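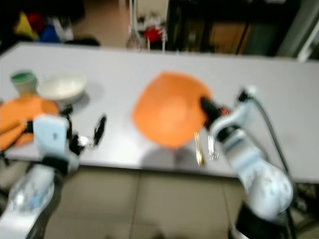 Orangefarbene Schüssel auf weißem Tisch.

Gemeindewerke Flandum
3. März 2022

1/16
Ab Mai wird im gesamten Gemeindegebiet Flandum die getrennte Sammlung von Küchenabfällen eingeführt. In diesem Thread fassen wir die wichtigsten Regelungen für private Haushalte zusammen. Für Gewerbebetriebe gelten gesonderte Bestimmungen.

2/16
Grundlage ist die vom Gemeinderat beschlossene Neufassung der Abfallsatzung. Sie ersetzt die bisherige freiwillige Bringregelung am Wertstoffhof Flokham. Die dortige Annahmestelle bleibt für Grünschnitt geöffnet.

3/16
Jedes angeschlossene Grundstück erhält eine Biotonne mit braunem Deckel. Die Auslieferung erfolgt straßenweise durch die Firma Gajdoš. Eine Anwesenheit der Eigentümer ist nicht erforderlich, die Tonnen werden an der Grundstücksgrenze abgestellt.

4/16
In die Biotonne gehören: Obst- und Gemüsereste, Schalen von Zitrusfrüchten, Kaffeesatz samt Papierfilter, Teeblätter, Eierschalen, Brot, gekochte Speisereste in haushaltsüblicher Menge, Schnittblumen.

5/16
Nicht in die Biotonne gehören: Kunststoffbeutel jeder Art, Windeln, Katzenstreu, Asche, Staubsaugerbeutel, Zigarettenreste, flüssige Fette und Öle. Gebrauchtes Speiseöl kann in verschlossenen Behältern am Wertstoffhof abgegeben werden.

6/16
Auch als kompostierbar gekennzeichnete Kunststoffbeutel sind nicht zugelassen. Sie zersetzen sich in der Vergärungsanlage Troltine nicht innerhalb der vorgesehenen Verweildauer und müssen dort als Störstoff aussortiert werden.

7/16
Für die Vorsammlung in der Küche genügt ein beliebiges Gefäß, das sich leicht ausspülen lässt. Ein besonderer Behälter muss nicht angeschafft werden. Wir empfehlen, den Boden mit Zeitungspapier auszulegen und das Gefäß möglichst täglich zu leeren.

8/16
Feuchte Abfälle bitte abtropfen lassen und in Zeitungspapier einschlagen. Das mindert Gerüche und verhindert im Winter das Anfrieren am Tonnenboden. Hochglanzpapier und Illustrierte sind hierfür nicht geeignet.

9/16
Die Leerung erfolgt alle zwei Wochen, in den Sommermonaten wöchentlich. Die Termine sind dem Abfallkalender zu entnehmen, der mit der Tonne zugestellt wird. Die Tonne ist am Abfuhrtag bis 6 Uhr bereitzustellen.

10/16
Die Jahresgebühr für die Standardtonne beträgt 63 Euro. Sie wird mit dem regulären Bescheid erhoben; eine gesonderte Rechnung ergeht nicht. Für das laufende Jahr wird die Gebühr anteilig berechnet.

11/16
Wer sämtliche Bioabfälle auf dem eigenen Grundstück kompostiert, kann sich befreien lassen. Voraussetzung ist eine Gartenfläche von mindestens 50 Quadratmetern je Haushaltsmitglied. Der Antrag ist schriftlich zu stellen — das Formular liegt im Rathaus aus.

12/16
Benachbarte Grundstücke können eine Tonne gemeinsam nutzen. Die Beteiligten benennen hierzu eine gebührenpflichtige Person. Die interne Aufteilung der Kosten ist Sache der Beteiligten.

13/16
Bei Wohnanlagen wird das Behältervolumen mit der Hausverwaltung abgestimmt. Mieterinnen und Mieter wenden sich bei Fragen zum Standplatz bitte zunächst an ihre Verwaltung.

14/16
Falsch befüllte Tonnen werden mit einem gelben Hinweiszettel versehen und nicht geleert. Sie können nachsortiert und zum nächsten Termin erneut bereitgestellt werden. Nach 3 Beanstandungen kann die Leerung als Restabfall gebührenpflichtig angeordnet werden.

15/16
Die Restabfalltonne bleibt unverändert bestehen. Ein Wechsel auf ein kleineres Volumen ist im Einführungsjahr einmalig kostenfrei möglich, der Antrag kann formlos gestellt werden.

16/16
Fragen zur Biotonne beantwortet die Abfallberatung der Gemeindewerke während der üblichen Öffnungszeiten. Schäden an gelieferten Tonnen bitte unter Angabe der Behälternummer melden — sie befindet sich auf dem Aufkleber an der Vorderseite.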